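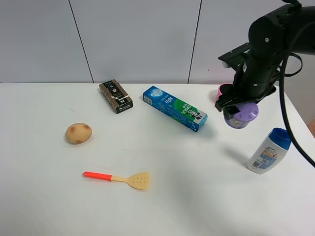
A visit to the Brudik workshop in January

I had wanted to see the Brudik workshop since last summer, when I read on their message board that the members were building a tabletop arm from parts and teaching it to handle things from the kitchen and the bathroom. In January I finally went. The train took longer than I expected and then I walked in the wrong direction from the station, so I came at 11 in the morning and missed the coffee.

The workshop is on the upper floor of a former printing house. You go in through the yard, past the bicycle racks, and ring the bell marked 6. On the stairs it smells of sawdust, and upstairs it smells of solder. The room for woodwork is on the left and the arm has its place on the right, behind a door which must stay closed when somebody is using the saw.

Kevin Egan showed me the build. He is patient with questions, also with mine, which I had written on a paper beforehand so that I would not forget the words. The members call the arm Bokis. They bought the joints second hand from a small dealer called Rolix, and the table they made themselves. I liked very much that the table is white and clean, and that the things on it are so ordinary: cups, a toothpaste carton, a bottle with a flip-top cap, a toy potato. The gripper had a small purple cup between its fingers while we talked, and I confess I looked more at the cup than at Kevin.

What it cost them

I asked about money, because at home I have a plan for something similar and my wife also asks about money. They keep a notebook and Kevin let me copy from it. The whole build has cost 1,585 dollars until now. Of this, 704 dollars went for the joints. The rest is the controller, the power supply, the cables, the cameras, and a lot of screws. He told me that the screws are the part where beginners calculate badly. You buy one bag, it is the wrong length, and you buy the next bag.

The work of the members themselves is not in the notebook. They meet in the evenings, and some evenings they only talk.

How the arm learns

For me this was the best hour of the visit. One person guides the arm by hand with a second, smaller controller, and the computer records the movement together with the camera pictures. They do the same task again and again, and every time they put the things in slightly different places. If the things always stay in one place, the arm learns the place and does not learn the thing. I had read this before, but I understood it only when I stood next to the table.

I could try it too. My hands were not steady and I pushed the potato over the table more than one time. It is difficult to judge the distance when you look from the side. On the screen, with the picture from the camera at the wrist, it goes much better, and after a while I stopped looking at the real table at all.

We spent a good time on the toy saucepan. It is pink, it has a long straight handle, and on the lid there is a ring of small hearts. I would have closed the fingers over the round part. The members do not agree about this, and I could hear that they had discussed it many times before my visit.

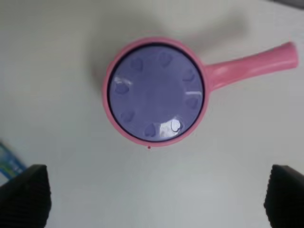

Hsu would always go for the handle, and told me so across the room: the handle is a simple bar, the fingers can close on it from above, and with the pan you have to open them so wide that there is no room left for a mistake. Kevin's answer was that a pan held at the end of its handle wants to turn. Hsu said then take it close to the rim, where the handle is wider. I wrote down both opinions. In my own build I will begin with the handle.

Then they explained to me the light, which I had not thought about. A smooth lid shines, and a white shiny place on a purple lid can look to the camera like a different lid. Some groups hang cloth in front of the lamps. At Brudik they leave the lamps as they are and record at different hours, so that the arm meets many kinds of light. It takes longer. Kevin prefers it, and he also does not like to wash cloth.

Small bottles were my other question. On my kitchen table everything tall falls down when I only touch it. The advice was to come down slowly with the fingers wide open, to have the bottle in the middle between them, and to close only at the end. If one finger touches earlier than the other, the bottle leans. Kevin makes the new members practice this before they may record anything, and I think it is a good rule. 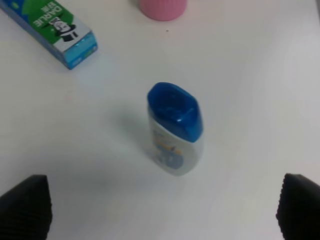

If you want to go

Write to them first, because the door is locked when no member is there. Visitors are welcome from 6 in the evening, and before noon if you arrange it. Take shoes which can get dusty. There is a box for donations next to the sink, and they prefer small bills.

Bring your own questions on paper, as I did. The members talk fast when they are happy with a subject, and the saw next door is loud. You may take photos of the build, but please ask before you photograph people.

For lunch there is a bakery across the yard with good soup. I had the lentil soup and a roll, and then went back up for another hour, because Hsu had promised to show me how they fasten the cable so that it does not pull on the last joint. They use a wide loop and two soft straps. I made a drawing of it, and I have already ordered the straps.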